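Pundico Bench Tidying Set: data card

Version 4. Maintained by Noémie Picard. Questions about licensing go to Manon Fortin.

Summary

The set holds 386 teleoperated episodes of a two-arm robot handling small personal and household items on a tabletop. It was collected for Hiebert, which runs a returns and lost property counter where staff spend a large part of each shift sorting, wiping and setting aside small goods. The task family is narrow: pick up an item, move it to a named spot, let go, withdraw both arms.

Of the 386 episodes, 218 use one arm only. The rest use both. Sessions ran in November, mornings only, with the overhead lighting left on throughout.

Why these items

Items were chosen from the counter's own log. Glasses and sunglasses rank high in it, and they are awkward for a gripper: glossy, dark, light, and easy to scratch. Thin curved sheets and soft packs are also included. Staff asked for paper tissues to be added after the first version, as they handle them all day and did not want them treated as rubbish by default.

Wrist views are stored with the fingers in shot. Black items against black finger pads are common and have not been filtered out. Users training a grasp detector should expect strong highlights on lenses and washed-out white surfaces.
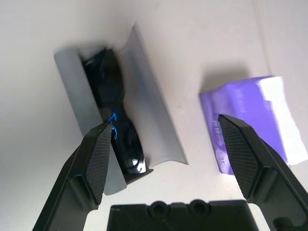 Does the counter need fewer people once the arms are in use?
Staffing at the Hiebert counter has stayed the same. Two posts were rewritten: the sorting hours went down and the hours spent dealing with owners and claims went up. Pay bands were reviewed at the same time, and the new duties are listed in the job descriptions.

Effects on the work

The following points come from shift notes and from talks with the counter team. They are not a formal study.

Repetitive reaching across the bench has gone down. Standing time has not.
Operators now decide when to stop the arms. This was first given to the shift lead only, which caused delays, and was changed in version 2 of the work instructions.
New starters learn the sorting rules by hand before they learn teleoperation. The team asked for this order.
Episode logs may not be used to rate the speed of a named worker. Operator codes are removed before release.

Setup

Two arms face one table. Each arm has a wrist camera and a two-fingered gripper. A further view covers the table and both arms. Floor tape is part of the working area and should not be cropped out if the data is used for layout checks. Table contents vary between episodes, and unrelated items are left on the table on purpose.

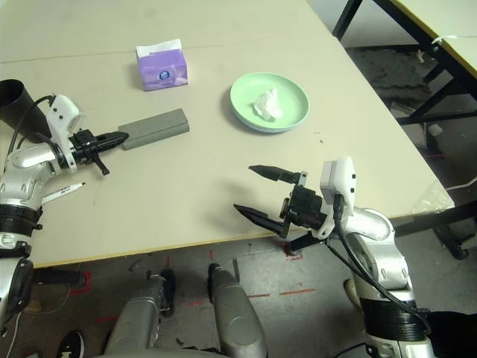

Table view with both arms over the work surface, tissue box and green plate at the back.

Known limits

Only one site is covered. Transparent bags appear in the background of some episodes and are not labelled. Cables cross the table in places and are labelled as part of the arm. Feet and shoes may be visible at the lower edge; faces are not. Item names follow the Dotley list, which has a single class for all eyewear.

Version 3 was checked by Forkberg for timing faults between the wrist and table views. Version 4 adds episodes but does not change the recording format, so older loaders will still work.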